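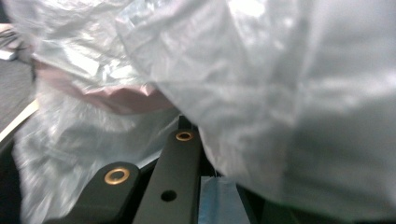
Chapter 6
The Small Club and the Long Season

If you have ever stood on the sideline of a country field on a Friday evening in January, stamping your feet while two dozen players run laps under one working floodlight, then you already know a good deal of what this chapter is about. Most books on sports management begin with the big professional teams, and we will get to those in Chapter 9 (I promise!). But most of the sport played in the world is played in places like Pugh, and I would like us to spend some time there first.

Pugh is a farming town of 1,190 people. Its hurling club has one field, one set of changing rooms, and a senior panel that has to be drawn from more or less everybody of the right age who can hold a stick. For 20 years the club went out of the county championship in the early rounds, and then, under a coach named Elis Pritchard, it reached the final and lost it by 2 points. People in the town still talk about the second half of that game as though it might yet be replayed.

What interests us is what happened in the years before. Pritchard had coached the same players when they were children, and when he moved up to the senior team he brought with him a habit of planning the whole year on a single sheet of paper, which he pinned up inside the changing room door. Training nights, exam weeks, silage season, weddings: it all went on the sheet. Karine Dhillon, who was club secretary at the time, told me that she used to check it before booking her own vacations.

A big club can lose three players to injury and hardly notice. A small club that loses three may have to move its goalkeeper to midfield, and so the questions of rest, travel and how hard to train in the winter months become much more pressing. We will look at how Pugh handled them, and then compare its approach with that of Stotalari, a much larger town club with 100 adult members and a paid fitness coach, which met Pugh twice in the league and won both times.

The chapter is in four sections. The first deals with the shape of a season and the terms you will need: preseason, league phase, knockout phase, and off-season. The second covers squad size and player workload. The third turns to money, and in particular to the gate receipts and travel costs that come with an unexpected run. The last section is about young players, and when to bring them into the adult team.

Before you read on, take a few minutes to write down the calendar of a team you know well, even if it is only your old school team. Keep the page handy, as you will be adding to it at the end of Section 6.1.

Key terms: panel, preseason, workload, knockout phase, gate receipts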